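Do You Really Need to Oil a Butcher-Block Top Every Month?

Posted September 1, 2019

Every can of finish says the same thing: reapply monthly. Consider who prints the can. I've kept two wood tops going, one in the kitchen and one in the garage, and neither gets oil on a schedule.

Drip some water on it. If the drops bead up, put the rag away. If they soak in and leave a dark spot, oil it that night and wipe off the extra before bed.

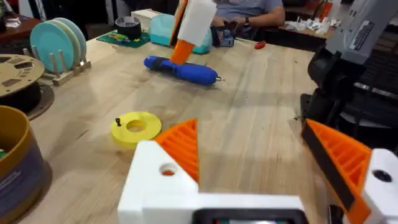
Pale wood top with a few crumbs and small dark specks.

As for specks, try a damp cloth and a plastic scraper before you reach for sandpaper. I don't buy the lemon-and-salt cure either. It smells nice, and so does a lemon.

If you must sand, start at 220 grit and go with the grain. The folks at Drillside will tell you to finish at 3000. On a work table? You'd be polishing for the fun of it, and oil has a harder time getting into wood that slick.

Plain food-grade mineral oil is fine. I paid $39 for a jar of Fonlow board cream once and couldn't tell which half of the top had it.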